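Setting out the worktop for a kitchen arm: tips from the Breltora trial

My neighbours all know by now that I've had the Breltora on loan since July, and the question I get over the fence is always the same one — is it any good with crockery? Well, it depends very much on how you set out the worktop for it, and I've learnt a fair bit about that, mostly by doing it badly first.

Breltora is a subscription service. For 30 pounds a month you get the planning program, which lets you lay out a pretend kitchen on the screen and watch the arm have a go before you let it near your own bowls. The arm itself is hired separately through Sandhu, and they'll come and fit it for you. I spent around 40 evenings with the planner before I felt ready, which my husband thought was excessive, but then he isn't the one who sweeps up.

Give every bowl some elbow room. A bowl in open space is far easier to plan for than one tucked up beside a bottle, and you'll find the same goes for your own hands if you're stiff in the mornings like me. Tall things want to go at the back.

Try the bowl on a plate and off it. I like a plate underneath when there's anything grainy about (rice, sugar, lentils), as it's so much easier to tip a plate clean than to chase grains along the worktop with a cloth.

Leave drawers shut while you're working at the hob. I know it's tempting to have everything to hand, but an open drawer is one more thing to catch a wrist on, metal or otherwise!

Put small packets where you can see them. Vasiliki Karamanlidis at Elora, who talked me through the setting up over the telephone, told me to treat the front of the worktop like a draining board and keep clearing it as I go, and I've done so ever since.

Save your layouts under sensible names. I had 6 called "test" and couldn't tell one from another. Mine are now named after whatever we had for supper.

As for value, I'd say try it for two months and see. The planner is slow to load and the help pages are a muddle, but I've grown fond of it. The Murkine version is cheaper and has fewer dishes to choose from, so do look at both — and have a cup of tea ready while it loads.

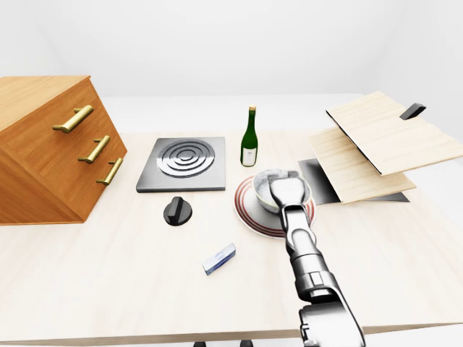
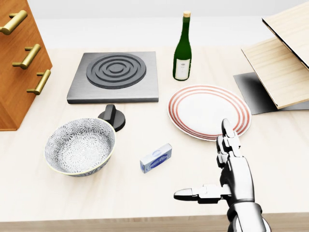
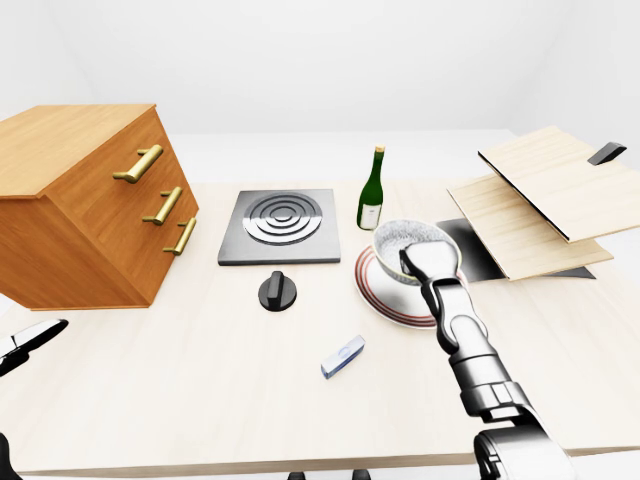 Bowl, plate and bottle on the planner's worktop, third view: the gripper at the near edge of the bowl.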